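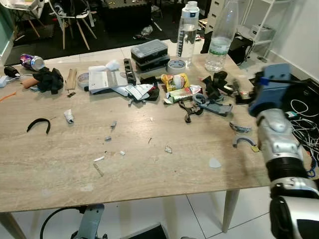

Drinking and eating on a tournament day is a subject which many badminton coaches leave to the parents, and I think this is a pity. A junior player can arrive at the hall at eight in the morning, play the first match at half past nine and the last one in the late afternoon. What goes into the body between these matches has a clear effect on the last one. We must also be exact with our words. An energy drink, like the purple, blue and silver can lying on its side near the back of the table, is a different product from a sports drink, although players often use the two names as if they were one. The first usually has caffeine and often a lot of sugar. The second is mainly water with some sugar and salt. In this course we say "energy drink" only for the first kind, and I ask you to do the same in your written work.

Rilcombe coaching course, session 4
Notes by Quyên Khổng

What the players do on the day

Before we speak about advice, it is useful to know the present habits. Last November my colleague Khải Thân asked 214 junior players at the Panside and Odberg tournaments what they had eaten and drunk before their second match. He did not ask about amounts, so please be careful when you use his results. Three points were repeated again and again in the answers.

Many players had eaten nothing after breakfast. They said they were afraid of feeling heavy on court, or they did not know when they would be called.

Some had eaten a full hot meal less than one hour before the match. This was more common at Odberg, where the canteen is beside the courts and opens only for a short time.

Most had water with them, but a good number had filled the bottle at home and not again.

The last point is a small matter of organisation and a coach can correct it in one minute. The first two need more explanation to the player.

The work in a match

A singles match in badminton is made of short rallies with short rests. In one match that we followed at Panside, an under-17 player covered 2,246 metres, and nearly all of it was in steps, lunges and jumps of a few metres only. You should not take this number as a normal value, it is one player and one match that went to three games. I give it in order to show that the court is small but the work is not.

For rallies of this kind the muscles use mainly carbohydrate. After a long match the store is lower, and it does not become full again in forty minutes. The player can only put back a part of it, a little each time. This is why small portions are better than one large meal in the middle of the day.

A simple timetable

Breakfast should be two to three hours before the first match, and it should be food which the player already knows. Porridge, toast, rice or cereal are all suitable. A tournament is a bad day to try something new.

In the last hour before a match, only a small snack, for example half a banana or a plain biscuit. Players who feel sick from nerves can leave it out, and nobody should press them.

Directly after a match, water first, then something small within the first half hour. If the next match is more than two hours away, a sandwich or a portion of cold pasta is possible. If it is less, stay with the snack.

Late in the day, many players say they are not hungry. Offer softer food (yoghurt, fruit, rice pudding) and wait.

How much to drink

I do not like to give a fixed number of litres. Players are of different size, and the halls are very different too. The hall of the Bùi club, where some of you will do your practical part, is warm even in winter, with little movement of air, as the ventilation is often switched off so that it does not disturb the shuttle. In such a hall the players lose more by sweating than they expect.

Teach them these habits instead. Drink when you are thirsty, and take a few mouthfuls in the interval at 11 points and between games. Look at the colour of the urine in the morning; if it is dark, drink a glass with breakfast. Do not drink a whole bottle just before going on court.

Water is enough for most juniors. On a long and hot day a sports drink can be useful, or water with some fruit juice and a very small pinch of salt.

Caffeine and young players

My advice for players under 18 is no energy drinks on a tournament day, and also not the evening before. Caffeine can make the hands shake and the heart go faster, and in young players who are already nervous this is not welcome. It also disturbs the sleep, and at a tournament of two days the sleep between them is important. With adult players the question is different and we will treat it in the next session.

When you talk about it with a player, please do not make it a moral matter. Ask when they drink it, what they feel one hour later, and how they slept. Often the player then finds the answer alone.

If a player has diabetes, asthma, an allergy or a heart condition, or if you see signs of an eating problem, it is not your task to give a diet. Speak with the parents and send them to a doctor or a dietitian.

Task for the practical part

Work in pairs. Choose one junior player and write a plan for a day with 4 matches, using the real starting times from the tournament sheet. Leave one empty line after each match, where the player will write what was really eaten and drunk. After the tournament, compare the two columns together with the player. Maximum 2 pages, and bring a printed copy to the next session.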